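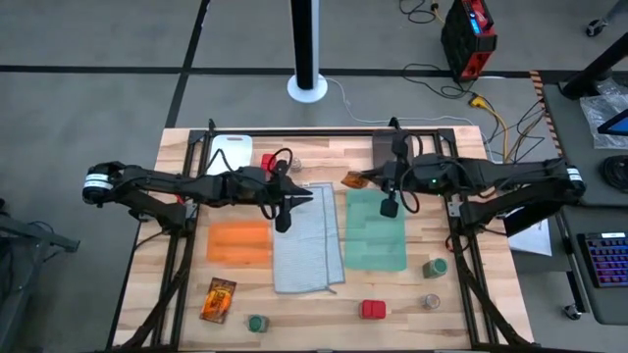
How long should a young person wait before choosing a course of study? In my opinion one year is enough for most, if the year has some work in it and a date when it ends.

June
By a staff writer, Erkasgate

In our town the last school exam is on a Monday, and by the same evening the relatives are asking what comes next. I have heard this question at many kitchen tables. The pupils who answer quickly are often the ones who change their mind in the first winter.

The Tosier college keeps places open for people who want to start a year later. Last year 67 asked for this, out of 748 who were accepted. The office wants only a short letter and a small deposit, and the letter must arrive before the end of the summer holiday. Many families do not know this and believe that the place is lost.

What do they do with the year? I spoke with five of them in the spring. Two had worked in the Qureshi bakery, on the early shift, and one of these now wants to study food chemistry. Another cared for her grandmother and took an evening class in bookkeeping. The fourth went abroad to pick fruit and came home after about 4 weeks with less money than he had taken with him. He said he would go again, but with better shoes. The last one slept late until Christmas, and his mother told me this before he could.

Money is the hard part. A room in Wovonell costs the same for a student and for a person who is not one, but the student pays less on the bus and at the dentist. Parents should ask about these things early, also about the child allowance, which can stop when school stops.

The college will hold an open evening for late starters again in autumn. It begins at six and the side door is used.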